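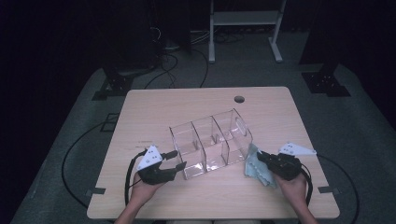
The Vornham Handheld Gripper Project is a student project in robot learning, run as a one-year option at Vornham Technical College. Students carry out household tasks with a pair of handheld grippers and record each attempt, and the recordings are later used to train a two-armed robot. The project was started by Ilaria Cocco, a lecturer in control engineering, and is now led jointly by Cocco and Milagros Zapata.

Background

The college had taught industrial robotics for many years, mostly on a single fixed arm that students programmed by hand. Cocco proposed the project after finding that most of each term was spent on writing movements point by point, with little time left for anything a student would call a task. The first group had five students and worked in a former print room. The grippers came from a design by Efraín Arango, then a final-year student, and were built in the college workshop with parts supplied by Zoneck.

Tasks

Tasks are set at the start of each term and are drawn from ordinary housework. Wiping and cleaning make up the largest group, followed by folding, sorting and packing. In the wiping tasks a cloth is held in one gripper and an object such as a clear plastic organiser is steadied or turned with the other. Transparent objects were added in the second year at the request of Gilberto Condori, who teaches the vision module – their edges are hard to pick out in camera pictures, and the earlier recordings had none.

A task is described on a single sheet, which gives the starting layout, the finished state and the faults that cause an attempt to be thrown out. Dropping the cloth is not counted as a fault if it is picked up again with the gripper. Touching the object with a bare hand is.

Course structure

The option runs over two terms. In the first, students learn to use the grippers, usually on blocks and cups, and each must complete 40 accepted attempts before moving on to cloth. The second term is given over to recording in pairs, with one student working at the table and the other keeping the log and resetting the objects. Partners change places after every 50 attempts. Sessions end at 4.30 pm, when the room is needed for evening classes.

Marks are given for the log, a written report and a short talk. The number of attempts recorded does not count towards the mark. This rule was brought in by Zapata after the first year, when several pairs had hurried their work and a large share of it could not be used.

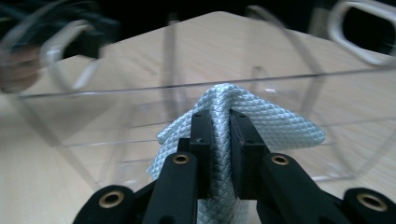 Why do the students use handheld grippers and not the robot itself?
A person holding the gripper can work at close to normal speed and can feel when a cloth is slipping. The college has only one two-armed robot, so handheld tools also allow several pairs to record in the same term.

Results

By the end of its third year the project had collected 1,158 accepted attempts. The wiping recordings were used by Fulgencio Sepúlveda for his final-year report, in which the robot was trained to wipe the outside of a box. It managed flat sides well but often lost contact at corners. Later groups have recorded more attempts with the box turned at an angle.

Students from the project have taken part twice in the Prilusholm Student Robotics Meeting, held each July, and a smaller sister project using the same task sheets has been set up at Gouveia.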